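In Praise of the Unanswered Letter

My uncle kept his letters in a biscuit tin, and when the tin was full he bought another tin of biscuits, which we all helped him with, and started again. By the time I was old enough to be allowed near them there were nine or ten tins along the top of the wardrobe, and he could put his hand on any letter you cared to ask about, though I don't think he ever read one twice. He simply liked knowing they were up there.

I have been thinking about him because of a small quarrel I've been having, in the friendliest way, with my neighbour Pejman Farahani. Pejman believes that a message ought to be answered on the day it arrives. He was brought up to it, he says, in the same way that he was brought up to stand when somebody's grandmother came into the room, and he feels a real discomfort if he goes to bed owing anyone a reply. I admire this very much and I can't do it at all. I have a letter from an old friend, Masaru Yagi, which came in January and runs to eleven sides, and I haven't written back yet, and I should like to defend myself.

Masaru's letter took him, I would guess, the better part of a fortnight. The ink changes twice. He begins by complaining of a cold and by the seventh side he is over it and has been to Costache to see his daughter. There is a long piece about a plum tree, and an apology for the long piece about the plum tree, and then rather more about the plum tree. How could I possibly answer that by teatime? I have had to live with it a bit. I've told two people about the tree. I have walked down to the canal and back composing an opinion on his daughter's new kitchen, and then thought better of the opinion.

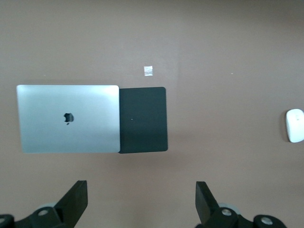

Issue 1705

What I mean to say is that a reply is made of whatever has happened to you while you were not replying. If I had written to Masaru the same afternoon, I'd have told him that I was well and that the weather was poor, and that would have been quite true and no use to anybody. By waiting I have had a visit from my sister, a bad tooth, and a very good pie, and he shall hear about all of them.

Pejman's answer to this is that I am dressing up laziness in its Sunday clothes, and he may be right. He points out, fairly, that the person at the other end doesn't know about the pie. All they know is that they wrote and heard nothing, and some people take silence hard, particularly if they were shy about writing in the first place. I grant him that completely. If someone writes to me in trouble, I answer at once, badly if I must, and I hope anyone would. The same goes for the dentist and the gas bill and whoever is trying to find out how many are coming to lunch.

But I do think we have let the lunch sort of message set the pace for all the others. My niece tells me she had 3562 unread emails on Thursday, and she said it in the voice people used to keep for describing a damp wall. Hardly any of them were from a person who loved her. And yet the few that were had to stand in the same queue, and got the same two cheerful lines and an exclamation mark, because she was tired and it was late and she wanted the number to go down. I don't blame her a bit. I only wish she felt free to put those few to one side, up on top of the wardrobe so to speak, until she had something to tell them.

We used to allow for this. My mother's letters nearly always began "I have been meaning to write", and nobody minded, as it meant that she had been carrying you about with her for weeks while she did the shopping. I can't think of a nicer thing to be told.

Pejman has read this over for me and says that it is longer than the reply to Masaru would have been. I am going to sharpen a pencil and start on that tonight, beginning with the tooth.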